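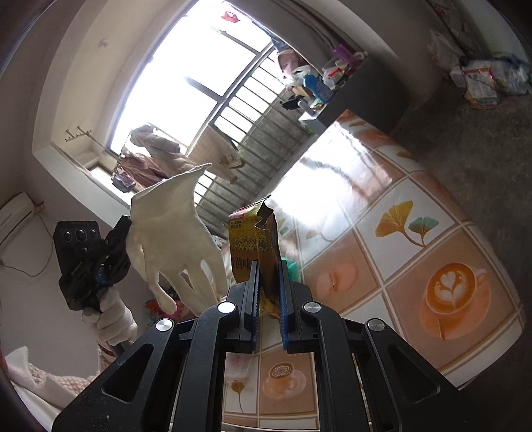 Right, I've been promising a sunflower thread all summer and the last heads came down this morning, so let's go. Long one. Get a brew.

16/10/2020

I grew four kinds this year. Russian Giant, because everyone should once. Velvet Queen for cutting. And two from a swap with Unai Esteban, who gardens on the other side of the valley and has much better soil than me (sandy, drains like a dream, I'm not bitter). Those were Sonar and Garnimine, and I'd never grown either.

Sonar first. Short, branching, lots of smallish heads with a greenish middle. Began flowering before anything else on the plot and just kept going! Keep cutting and it keeps throwing out side shoots. I had a jug of them on the kitchen windowsill from July until the first really cold night.

Garnimine is a different animal. One stem, one enormous head, striped seeds, leaves you could serve dinner on. Unai's seed came from a packet his aunt brought back from Stollberg years ago and he's been saving it ever since, so I've no idea if you can buy it anywhere. If you can, tell me, because people keep asking.

OK, sowing. I started everything in loo roll tubes on the back step in late April. Sunflowers hate having their roots messed with and this way the whole tube goes in the ground. Do NOT let the tops of the tubes stick out of the soil afterwards, they wick the water away. Learnt that one in 2018 and sulked for a week.

Slugs. Oh, the slugs. Lost most of the first Velvet Queens overnight. What worked for the second lot was keeping them in pots until they were a good 30 cm tall with a proper hairy stem. The slugs climb up, have a think and go and eat the lettuces instead. Sorry, lettuces.

Staking! I used to tie them to bamboo canes with garden string and the string always cut in once the stem fattened up. This year I tore an old pillowcase into strips and tied loose figures of eight. Not one snapped, and we had that horrible windy fortnight in August.

Since at least half of you only want to know this: the tallest was a Russian Giant by the compost heap, 381 cm from soil to the top of the bend. I measured it off a ladder with my sister holding the bottom and shouting. I'd love to say it was skill. It was the compost heap.

Something that made me very happy this year: they really do follow the sun when they're young. I had a row in bud along the path and they'd be facing the shed at breakfast and the road by teatime. Then once the flowers open they stop and settle facing east. So plant them where you'll see them from the west and you'll be looking at the backs of their heads all August. Ask me how I know.

The bit in the middle isn't one flower, by the way, it's hundreds and hundreds of tiny ones, opening from the outside in over a week or more. Get your nose right up to it on a warm day. There'll be a ring of pollen moving in towards the centre and probably a bumblebee asleep in it.

Seeds, then. They're ready when the back of the head has gone from green to yellow to brown and the seeds have filled out. If the birds are beating you to it, pop a paper bag over the head and tie it under the chin. Paper. Plastic goes mouldy, don't ask.

I cut mine with a good length of stem and hung them upside down in the shed. Then you just rub the heads with your thumb over a bucket and they come pouring out. Most satisfying job of the whole gardening year, I will not be taking questions. The best Garnimine head gave us 2,000 seeds. We did count them. It was raining and there was nothing on telly.

For eating: soak overnight in salty water, drain, dry them off on a tea towel, then into a low oven, stirring now and again. Start tasting early, as they go from lovely to burnt in the time it takes to answer the door. I did one tray plain and one with smoked paprika, and the paprika tray didn't see the evening.

A few whole heads are going out on the fence for the finches. I wire them on face up like little tables. Had goldfinches within the hour last year!

Someone asked about the stems. They're like wood by now. Chop them short if you want them to compost this decade, or do what Vaughn Castellanos does and leave a bundle of the hollow ones behind the shed for the insects. I'm trying that this winter.

Next year: more Sonar, fewer giants, and I've been eyeing up a very pale lemon one in the Van der Linden catalogue that I absolutely do not have room for. I've ordered it.

I've got 26 little envelopes of Garnimine seed on the table, all labelled. If you're in the UK and would like one, reply with what you'd grow it next to and I'll message you for an address. First come, first served. Beginners very welcome, they're easier than you think!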